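Rullton workshop changes how it looks after its two-arm kitchen cell

Sunday, August 6, 2023

The Zakharchenko workshop in Rullton has rewritten the upkeep routine for its two-arm kitchen cell after a run of small stoppages in the spring.

The cell, known in the building as Vustar, has two white arms fixed over one long table. It is used for simple household jobs such as handling bread and working near a toaster. Until this summer it was serviced every 1000 running hours. That has been cut to 466.

Svyatoslav Mykhailiuk, who looks after the cell, said most of the stoppages came down to cables. "The arm turns, the cable goes with it, and one day it catches on something," he said. "We were finding the wear too late."

The gripper cable is now checked by hand at the start of each shift, with the arm moved slowly to both ends of its reach. Gripper fingers are wiped down after every bread session – crumbs had been getting into the slides – and the closing position is set again if it has drifted.

The table layout has a fixed starting order too. The toaster goes down first, then the round board, then the oven mitts. The slice is put on the board last, and the arm is brought in at low speed for a test approach before the full programme is run.

Mykhailiuk said the cell had done 122 sessions under the new routine, with two stoppages, both caused by a loose plug at the base of an arm. The plugs have been replaced with a locking type.

A second cell is being built at the firm's Clurnine site and should be running by December. It will use the same checks from the first day.
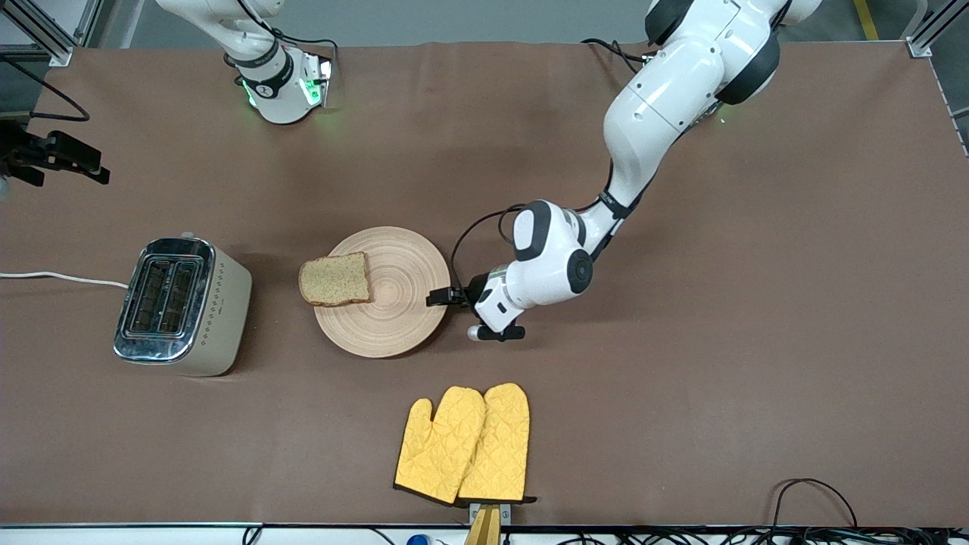
Staff at Clurnine will spend a week in Rullton before then to learn the routine.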